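Last updated: 29th December

Ticket: Valtari stand mixer stalls on bread dough
Status: open, waiting on grease

Quick background first. I got this Valtari secondhand from a shop in Arnelby, and it's been great with cake batter, frosting, mashed potatoes, all of that. Bread is where it falls apart! With 700 grams of flour in the bowl it kneads happily for 3 minutes, then slows to a crawl and hums at me. Turn it off, wait 20 minutes, and it runs again like nothing happened.

Step 1 – Rule out the easy stuff
Different outlet, no extension cord, same stall. I also tried a wetter dough (my usual Vonadby rye, which is basically soup) and it got a little further before quitting. So it does seem to care about load. My next suspect was the drive, where a small silver gear does a lot of hard work, so I read up on those before opening anything.

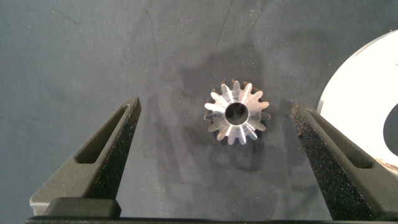 Step 2 – Top cover off
There are 6 screws, and one is hiding under the rear badge. The old grease had gone stiff and brown and mostly crept up the housing walls, nowhere near the teeth. I scraped out what I could with a popsicle stick and wiped the rest with paper towels – so many paper towels. Lay down something dark that you don't mind staining.

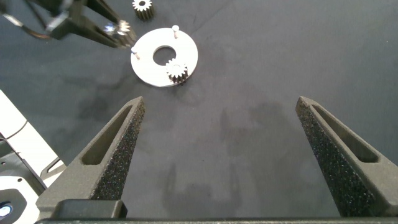

Matte charcoal work surface, a bit blotchy.

Step 3 – Regrease and retest
I've ordered a tube of food-safe grease from Bramwell, due in January. Until then I'm kneading by hand, and my shoulders would like this ticket closed. If it still stalls after that, I'll check the motor brushes.

Contact us | Copyright Bramwell Repair Board | Back to top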